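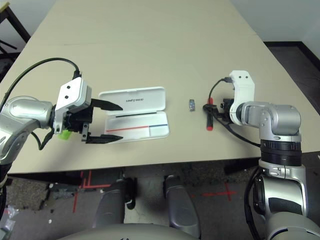
Pool vehicle check - driver's walk-round and cab
Harberg Care at Home, Bura depot
Vehicle: 8 (silver hatchback)
Checked by: Gwenllian Lloyd
Countersigned: Hywel Cadwaladr
Month: August
Miles since last check: 1678

Mark each line OK, Fault or N/A. Write a comment for every fault.

OUTSIDE

1. Tyres, tread and pressure - Fault
Nearside front down to 2 mm across the middle. Legal, but under our own limit of 3 mm. Replace before the car goes back on the night rota.

2. Lights and indicators - OK
Offside brake bulb was changed last month and is still working.

3. Windscreen - Fault
Chip low down on the passenger side, outside the wiper sweep. Reported to the insurer, reference ends 417. Check again in a fortnight for spreading.

4. Wipers and washers - OK
Washer bottle was nearly empty. Filled.

5. Mirrors - OK

6. Number plates clean and readable - OK

INSIDE

7. Seat belts - OK
Rear middle belt is slow to pull back in but locks when tugged.

8. Horn - OK

9. Phone put away before moving off - Fault
The phone holder was clipped in front of the speedometer. Moved to the glovebox. Drivers are reminded that visit messages are read when parked with the engine off, and that includes messages from the office. Ashton Pryor has asked the rota desk to stop texting changes to staff between calls and to ring the house they are going to.

10. Hands-free kit - N/A
Removed from all pool cars.

11. Warning triangle and hi-vis vest - Fault
Triangle present. Vest missing, last signed out to Mererid Pugh. New one ordered.

DRIVER RECORDS

12. Licence check for all named drivers - OK
Efa Foulkes added. No points.

13. Knocks and near misses written up - Fault
Scrape on rear bumper not in the book. Whoever had the car please fill in the form, even if no other vehicle was involved.

Result: off the road until item 1 is done. Items 3, 9, 11 and 13 to be looked at again when the car is returned.

Keys held by: H. Cadwaladr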